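Unit 4: Teaching by demonstration
Notes by Celina Pawlak

Two ways to show a robot a task. By hand: you do the job yourself and record it. By remote control: you drive the arm and it records its own joints. The second is slower — expect about 30 seconds for a simple pick.

For the lab, each group records 139 hand demonstrations of tray handling. Vary the starting layout.

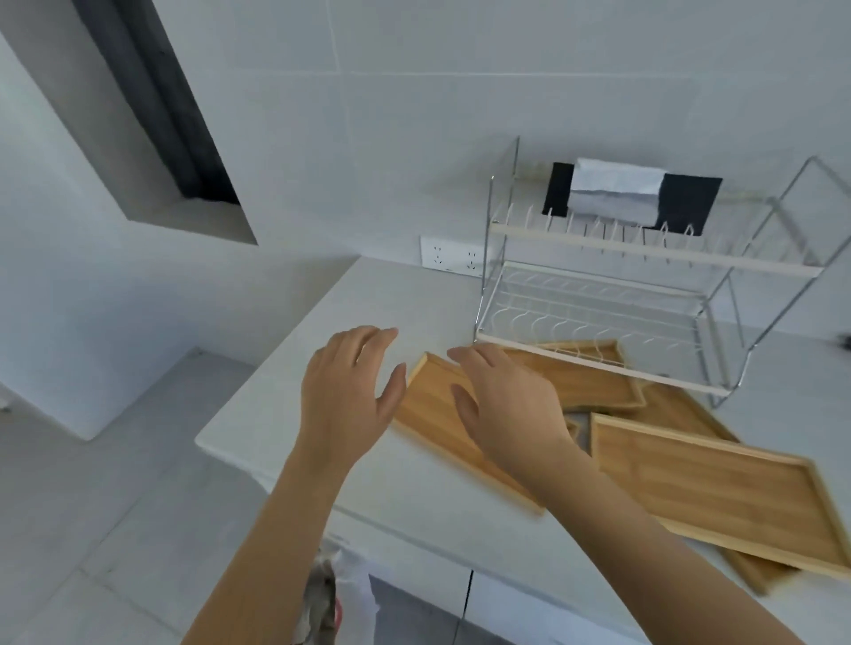

Bamboo trays on the counter, dish rack behind.
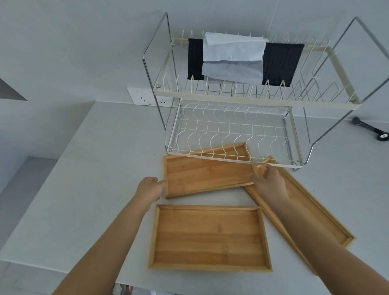 Why vary the starting layout?
A policy trained on one layout tends to fail when objects move.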